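Chapter 4
Watching Two Arms Work

What you should get from this chapter: how to look at a demonstration and come away with something you can use. Terms to know by the end – workspace, end effector, grasp, handoff, reset. Don't memorize them yet. Read first.

Start with a visit. November, open day at the Brindier lab in Sovthorpe, doors at nine in the morning. 30 students on the bus, most of them first years, two teachers, one bag of worksheets left behind on a seat. Olga Pereyra ran the tour. She gave the group 18 minutes at each station and kept to it.

Station one, conveyor sorting. Loud. Station two, a paint booth behind glass, not running that morning. Station three was the one everybody wrote about afterward: two arms, one dish rack, some plates. Nothing fancy. A job most of the students had done at home the night before, or been told to do.

Why start a chapter with dishes? Look at what the job asks for. A plate lying flat on a table gives a gripper very little to hold. The rim is thin. Push too hard and the plate slides off, push down and you are pressing on the table. Then the plate has to go from flat to upright, and it has to meet a slot between two tines that is not much wider than the plate itself. Each step is easy to say and each one has it's own way of going wrong.
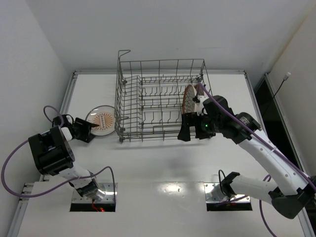
A plate on edge at the right side of the rack, still in the gripper in the first picture; two standing there in the second.

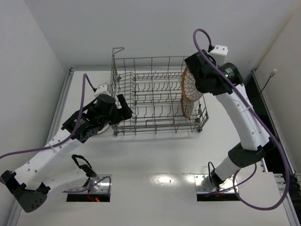
Dardo Carrasco asked whether it wouldn't be cheaper to build a better rack than a better arm – wide slots, soft sides, plates always handed over the same way up. Olga Pereyra replied that plenty of factories do exactly that, and that he should keep the question for the chapter on fixtures.

Keep it too. We come back to it in Chapter 9.

Now the part students skip. Write down what you saw before you write what you think. In the Sovthorpe worksheets (188 lines of notes once we typed them all up) almost 30 lines were plain observations. The rest were guesses. "It knew where the plate was." Did it? "It was being careful." Slow is not the same thing as careful. A slow arm may be slow becuase someone set a speed limit, and you can't tell from behind the rope.

So, two columns. Left, what happened, with times. Right, what might explain it. Leave the right column half empty if you have to.

Things worth a line in the left column: which arm moved first, where the gripper met the plate, whether the other arm waited, who put things back at the end. That last one is the reset, and visitors hardly ever record it. At Rivadeneira, a smaller site the same group saw after lunch, resetting a station took longer than the task.

Section 4.1 covers the workspace, meaning everything an arm can reach and everything it must not hit. Section 4.2 is grasping, rims and edges included. Section 4.3 takes two arms sharing one space, with the Grundondale exercise at the end. Bring a ruler and a dinner plate for that one. Plastic is fine.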